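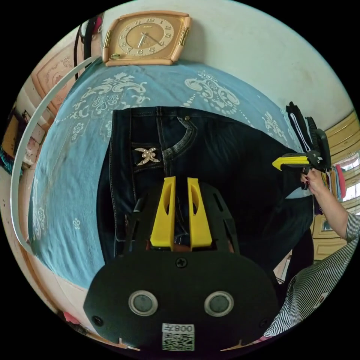
Dark blue jeans, laid across the bed.

Posted Thursday by Malik
Print this page | E-mail this page

I have given up my car, and the bus company has noticed. The 292 from Rilley used to turn up whenever I was stuck behind it. Now that I need it, it has become shy. 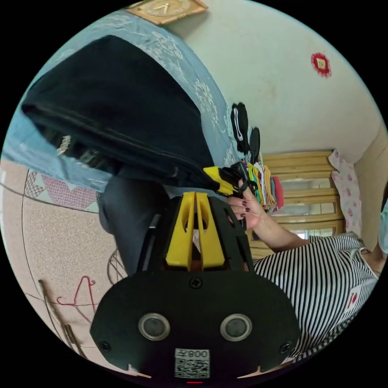
The pass costs 480 a year, a sum I defended loudly at work before I had read the timetable. There are 2 buses an hour on paper. On the pavement there is one, then a long think, then another with its lights off.

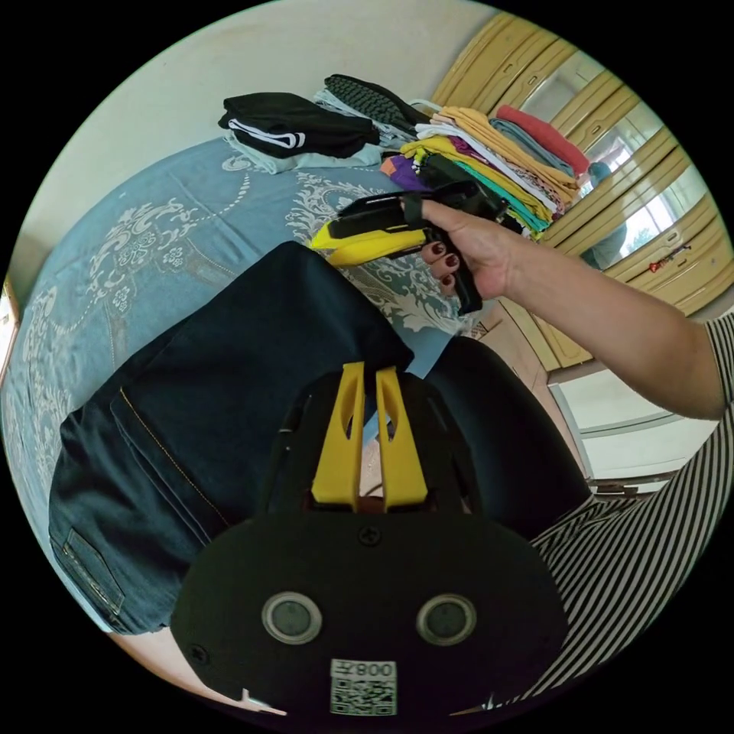

Waiting has at least taught me how to dress. Linen was a mistake, and so was anything pale, given the state of the bench. What you want is dark blue denim with a decent back pocket, which will take a bus pass and doesn't show what the bench has done to you. I have stood there for more than 40 minutes in July, in full sun, feeling very well prepared for October. 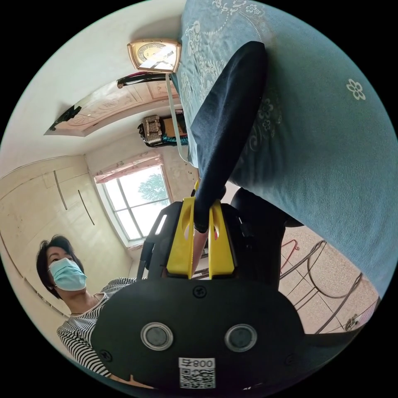
The new shelter is lovely, mind you – glass roof, a map of somewhere else, and a screen that says "Due". It said "Due" when I arrived and it was still saying it when I walked home.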